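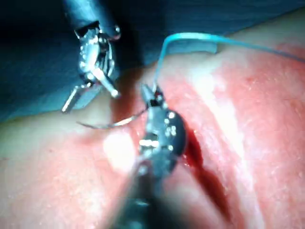
Fig. 1. Practice pad and drape, with the curved needle held near its blunt end.

Suturing Fundamentals, Handout 2: The Pad, the Drape and the Needle
Halina Borkowska, Skills Lab, Stumside
Revised 1/4/21
6 min read
22 shares | 3 comments

Read this before you come in. Lorraine Yeoman has the lab keys and will ask you one thing from it at the door. She does not accept "the needle is pointy."

1. The pad

The pad stands in for tissue and does it fairly well, up to the moment you mistreat it. Real tissue swells, bleeds and has opinions. The pad just tears. If you drag the needle straight through instead of turning it, you will leave a slot where a small round hole should be, and the slot will still be there for the next group, who will know it was you.

The surface in Fig. 1 has fine pores and faint speckles. Don't use them as a ruler. Every year someone lines up a whole row of stitches on the speckles and then can't place one without them. Mark your own entry and exit points with the skin pen.

Pads are shared. The department bought 22 of them in July and would like to own 22 of them next July.

2. The drape

Blue, as ever. It marks off where you work from where you don't, and it cuts glare. It also eats needles. A needle dropped into a fold is gone until somebody finds it with a thumb, so flatten the folds nearest your pad before you start. If you lose one, say so out loud and stop. Everybody stops. We look until we have it.

3. The needle

Three parts: the point, the body and the swage, meaning the blunt end where the thread joins. Know these words, as I will be using them at some volume.

Grip the body toward the blunt end, about two thirds of the way back from the point. Too near the point and you have no needle left to pass. Right on the swage and you will bend it or crush it, and the thread comes off in your hand. Compare your own grip with Fig. 1 before the first bite.

The needle is curved, so the path is curved. Enter at a right angle to the surface, then rotate and let the curve do the work. Pushing is for doors.

4. The other hand

The grasper is there to steady the edge and receive the needle. Between those two jobs its jaws may stay open and hold nothing at all. Students find this unbearable and start pinching the pad for company. Please don't.

5. For the session

Bring the skin pen, this handout and short fingernails. Practice 200 single bites before you tie a single knot. Lorraine keeps the tally sheet. Last term's record for shortest attempt at 200 was 139, submitted with great confidence.

Reading: Grabowska, chapters on needle handling and wound edges. Skip the history chapter unless you are having trouble sleeping.

Used needles go in the yellow sharps box by the sink, points first.

3 comments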